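作業台の小物を片づける手順(共用の作業部屋向け)

最終更新:1月

共用の作業部屋で、台の上にたまる小物を片づけて、その後も戻せるようにするための手順をまとめました。対象はねじ、金具、端材、クリップ、ケーブル類、筆記具など、片手でつかめる大きさのものです。刃物、薬品、電池は扱いが違うので、このページでは触れません。

もとはハスラム棟の二階の部屋で使っていた手順書です。ホルタリの分室でも使えるように、部屋に固有の話はできるだけ削りました。残っている部分は適当に読み替えてください。

用意するもの

・仮置き用の容器(コップ、浅い皿、空き箱など)10個
・仕切りのある引き出しケース
・ラベル用の紙テープと油性ペン
・ほうきか小型の掃除機
・ノート1冊

仮置き用の容器は、口が広くて中が見えるものを選びます。深すぎると底に残ったものを忘れます。色は中身より目立つほうがよく、灰色の金具を灰色の皿に入れると数日で見落とします。うちでは食器売り場の安いコップを使っています。

引き出しケースはフリレンの593という型を使っていますが、仕切りを動かせるものなら何でも構いません。買う前に台の奥行きを測ってください。ケースを置いたあとに肘が置けるだけの余白が要ります。
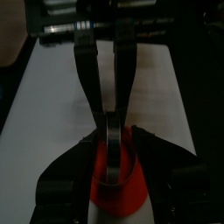 手順1 台を区切る

台の全部を一度に片づけようとすると途中で時間が切れます。紙テープで台を縦に2つに区切り、片側だけ始めます。片側が終わるまで、もう片側には手をつけません。

作業中のものがある場合は、その側を後回しにします。接着剤の硬化を待っているものや、持ち主が席を外しているだけのものは動かさないでください。誰のものか分からないときは、その場に付箋を貼って日付を書き、次の回まで残します。

手順2 容器に分ける

区切った範囲にあるものを、端から順に容器へ入れます。この段階では細かく分けません。「金属」「樹脂」「紙」「線もの」「分からないもの」程度で十分です。ねじの径を測りはじめる人が必ずいますが、測るのは手順4です。

容器に入れるとき、次のものは先に抜きます。

・明らかに壊れているもの
・組になっていて片方が見当たらないもの
・部品番号の札がついたもの

札つきのものは札を外さずに、別の皿に置いてください。以前、札を外してからまとめた金具が一袋あって、もとの用途を調べるのに半日かかりました。

細い帯状の金具や輪になった部品は、寝かせて重ねると絡みます。容器の縁に立てかけるように入れておくと、あとで一つずつ取れます。

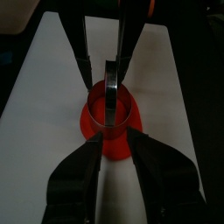 容器がいっぱいになる手前で次に移ります。縁まで詰めると、持ち上げたときにこぼれて、拾い直しになります。「分からないもの」の容器が真っ先に埋まった場合は分け方が合っていないので、種類を一つ増やしてください。編み物の道具が多い部屋なら「糸と針」、模型が多い部屋なら「塗装済み」といった分け方が使えます。

手順3 台を拭く

容器をいったん台の外に出します。床に置くと蹴るので、椅子か台車の上に置きます。

乾いたほうきで粉と切りくずを集めてから、固く絞った布で拭きます。順番を逆にすると粉が布について台に筋が残ります。白い台は汚れが見えるので楽ですが、黒い台は斜めから照明を当てて確認します。接着剤の跡は爪でこすらず、樹脂のへらを寝かせて当てます。へらで取れないものは無理をせず、ノートに位置を書いて部屋の担当に渡します。

拭いたあとは乾くまで待ちます。湿った台に鉄の部品を戻すと、翌朝には錆の輪がついています。窓を開けられる季節なら、お茶を一杯飲むくらいの時間で済みます。

手順4 引き出しに入れる

ここで初めて細かく分けます。容器を一つだけ台に戻し、中身を全部出して、種類ごとに小さい山を作ります。山ができたら引き出しに入れて、すぐラベルを貼ります。ラベルは後でまとめて書くつもりでいると、たいてい書き終わりません。

ラベルの書き方は次のとおりです。

1行目 呼び名(部屋で実際に使っている言葉)
2行目 寸法または型番
3行目 最後に数えた月

呼び名は正式名称に直さないほうが探しやすいです。キーラン・ペンローズが作ったホルタリのケースには「ペラペラのやつ」と書かれた引き出しがあり、初めて来た人でも一度で覚えます。正式名称は2行目に入れておけば注文のときに困りません。

大きさの違うものを同じ引き出しに入れる場合は、仕切りを一枚入れて奥に大きいほうを置きます。引き出しを半分開けただけで小さいほうが取れます。

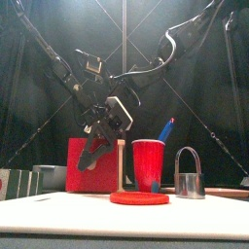
長いものの扱いは別に決めておきます。定規、棒材、延長ケーブルなどは引き出しに入らず、いつも台の隅に寄せられて、そこから散らかりはじめます。壁にフックを付けるか、台の脚の横に筒を一本固定して立てておくのがよいと思います。筒は口の低いものにしないと、短い棒が底に沈みます。

ケーブルは巻いてから紐で留めます。きつく巻くと根元が傷むので、手のひら二つ分くらいの輪にして、コネクタが外側に来るようにします。束ねたあとで長さを書いた札をつけると、次の人が全部ほどかずに済みます。

手順5 数を記録する

消耗品だけ数えます。全部数える必要はありません。トレデルの倉庫では、マルコム・ラッドが一度だけ全品を数えて3,114点という数字を出しましたが、翌週にはもう合わなくなっていたそうです。次に注文する時期が分かればよいので、「多い」「半分」「少ない」の三段階で足りる品目がほとんどです。

ノートには月と引き出しの位置、段階、書いた人の名前を残します。表計算ソフトに移したい人は移して構いませんが、ノートは台の横に置いたままにしてください。手が汚れているときに開けるのは紙のほうです。

手順6 戻す場所を決める

使い終わった小物をその都度引き出しに戻せるなら一番よいのですが、作業の途中では難しいことが多いです。台の中央寄りに「戻し待ち」の場所を一か所だけ作り、作業が終わった人がそこから引き出しへ戻すことにします。台の端に作ると、袖に引っかけて床に落とします。

場所の大きさは、広げたノート1冊分までにします。広く取るとそこが物置になります。はみ出したら、そのとき台を使っている人が戻します。

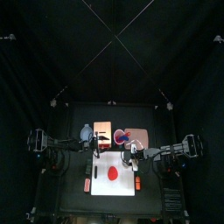
黒い作業台。小物は台の中央付近に集まっている。

うまくいかないとき

引き出しが足りない
足す前に、いちばん下の段を見てください。一年使っていないものが入っているはずです。箱に移して棚の上に上げ、箱の外側に中身を書きます。それでも足りなければケースを増やします。

戻し待ちがいつも山になっている
引き出しまでの距離が遠いことが多いです。立ち上がらないと届かない位置にあるなら、よく使う段だけでも台のそばに移します。ハスラム棟ではケースの向きを変えて、座ったまま開けられるようにしたら山が低くなりました。

同じ部品が何か所からも出てくる
呼び名が人によって違っている可能性があります。ラベルの1行目に呼び名を二つ並べて書いて、片方の引き出しに寄せます。空いたほうの引き出しには「→左の3段目」のような札をしばらく残します。

持ち主の分からないものが減らない
付箋の日付から二か月たったものは、共用品として引き出しに入れます。高価そうなものだけは別の袋に入れて、部屋の担当に預けてください。

片づけの間隔

台の片側ずつ、月に一度が目安です。人の出入りが多い時期は間隔を詰めます。手順2と手順4を別の日に分けても問題ありませんが、その間は容器に紙をかぶせて「分類中」と書いておきます。書いていないと、親切な人が中身をまとめてくれることがあります。

終わったら紙テープをはがします。長く貼ったままにすると糊が台に残るので、その日のうちにはがしてください。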